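Retgate School Jacket, Navy and White

Zip-up uniform jacket for primary and middle school
Brand: Vodon
Item no. 900
Sizes: 96 to 158 cm body height

The Retgate is our standard school jacket for the cooler months. Many schools order it for the whole class, but we sell also single pieces to parents, for example when a child has grown faster than expected in the middle of the year. The cut is straight and a little wide, so that a sweater fits under it without pulling at the shoulders.

The body is white, the shoulders and sleeves are navy. Between the navy shoulder and the white body runs a thin white stripe. The collar stands up and is navy as well. When the zipper is closed to the top, the collar covers the neck, and most children do not need a scarf until the real winter comes.

The cuffs are knitted and ribbed, with white and red stripes. We changed them in June after comments from several schools. The old cuff became loose after one season, and the sleeve then went down over the hand when the child was writing. The new cuff is tighter at the wrist — please take this into account if your child likes to push the sleeves up to the elbow.
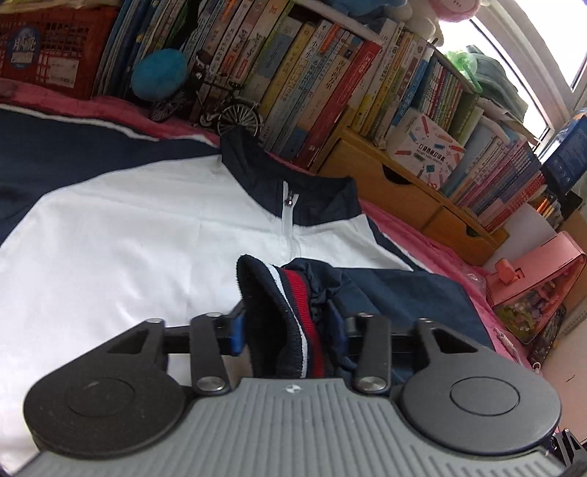

Retgate jacket laid flat on a bed, with the stand-up collar, white zipper and striped knit cuff.

Choosing the size
Measure the child without shoes, from the floor to the top of the head, and take the size which is nearest above. If you are between two sizes, we recommend the bigger one. For sleeve length you can compare with a jacket that fits well now: lay both flat, close the zippers and put the shoulder seams on top of each other.

Material
Outer fabric polyester and cotton, inside lightly brushed. Knit parts cotton with elastic.

Washing
Wash at 30 degrees with the zipper closed and the jacket turned inside out. The white part should not be washed together with new dark clothes. Do not use bleach, it damages the red in the cuff stripes. Dry flat or on a hanger, no tumble dryer. Ironing is possible at low heat, but not over the knit.

Name and school badge
We can sew a woven name label into the collar, up to three lines. School badges are made for us by Schmieder and are sewn on the left chest. Please allow 5 extra working days for both services.

Delivery and exchange
In stock, shipped from our Drustley warehouse. Unworn jackets can be exchanged for another size — only pieces with a name label or badge we cannot take back.

Questions about class orders: Finn Wendt, school sales, mornings until 12.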